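Drosoveo bench check, wipe-down and tray chores
Done by: Analyn Bautista
Date: 12/20/20

I do this list before anyone gets to ask me if the arm can take over closing-up yet. OK means I tried it myself, and my comments are under each line (sorry, they got long again).

1. Emergency stop reachable from both sides
OK. I hit it twice, and it stopped both times. The one on the left still sticks a little on the way back out, so give it a good twist.

2. Arm speed limited while people are in the room
OK. It's set to 30 percent. Yes, that makes it slower than me with a rag, Kenneth, I know!

3. Fingers close fully, no rubbing
OK. Listen for the click. If you hear a scrape, stop and write it down here.

4. Table surface fit for wiping practice
OK with comment. Black shows every crumb and every streak, so it's a tough test for a cleaning machine and a fair one. There are faint scuffs on the top that won't come off, so please don't score the arm down for those.

5. Tray pickup
NOT YET. The blue tray has low walls, and a low wall on a flat table is just plain hard to grab. It managed the lift 4 times in the whole June run. I also want the specks inside it gone before we call any tray clean, and right now the arm has no idea what a speck is.
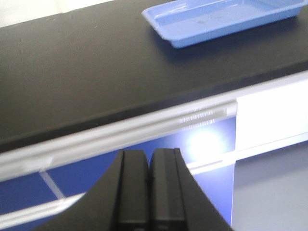 Jennylyn wrote back that I'm grading too hard, and that a machine that clears half the trays while she does the register is already worth plugging in. She'd sign off on item 5 tomorrow if it were up to her.

Well, it's half up to her, so I've left a space for her initials. My problem is the other half of the trays! Somebody has to stand there and watch, and then we've got two of us doing one chore.

6. Edge of table
RECHECK. The trim is light and shiny, and I'd like to see it tested with the overhead lights on and off before the arm wipes near it.

7. Floor clear under the arm's reach
OK. Keep it that way, bags included.

Next check after Prasetyo loads the new settings.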